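Questions We Hear Most About Refinishing Your Floors

We've been answering the phone at Brirkden Floor Care for a good while now, and the same worries come up again and again (which is a comfort, I think, if you've been lying awake wondering whether yours is a silly one). I've gathered our answers below. Last updated June 2019.

Do I really have to move out while you work?

Usually not, though you may want to! With a water-based finish most families stay put and simply live in the other half of the house. With oil-based finishes the smell does hang on, and if you have small children, birds, or anybody with asthma at home, I'd plan on staying with your sister or your in-laws until the last coat has cured.

How long before we can walk on it?

Socks after 24 hours, shoes after 3 days, furniture after a week, and rugs after a month. I know the rug part is hard. People spend all that money and then want their good rug back down before company comes — please don't. A finish needs air to harden, and a rug laid too early can leave a shadow you'll be looking at for years.

Can you match the color in my hallway?

Very often, yes. Wafula Rugemalira does our staining, and he'll mix samples right on your own boards, because the same can of brown looks one way on oak and quite another on pine. Look at the samples in the morning and again after supper with the lamps on. Warm reddish tones especially will change on you as the light goes.
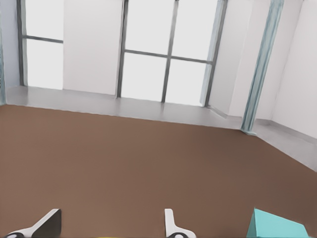

If you're torn between two shades, we generally suggest the lighter one. You can go darker with another coat, but going lighter means sanding all over again, and there's only so much wood to sand.

What does it cost?

A bedroom starts at $324, with the sanding, one stain color, and two coats of finish included. A whole downstairs varies a great deal. The last big one we quoted, in May, came to $2,890, and that had a staircase in it. Stairs are slow work, all corners and edges, and we price them one step at a time.

Will there be dust?

Some, yes. Our sanders are hooked up to a vacuum and it catches most of it, but I'd be fibbing if I told you none gets away. Take down your curtains, empty the open shelves, and tape the closet doors shut. We hang plastic in the doorways ourselves, so you needn't bother with that.

What should I clean it with afterward?

A dry dust mop most days and a barely damp one when it needs it. No steam mops, no vinegar, and no oil soap, however fondly your grandmother spoke of it. We leave a bottle of cleaner with every job and it lasts most people the better part of a year.

Who comes out to give the estimate?

That would be Bogdan Szczepańska. He'll want to pull up a floor vent or a bit of threshold to see how thick your boards are, and he'll put it back again before he leaves. Set aside an hour, or a little more if you have a dog, since he'll want to say hello.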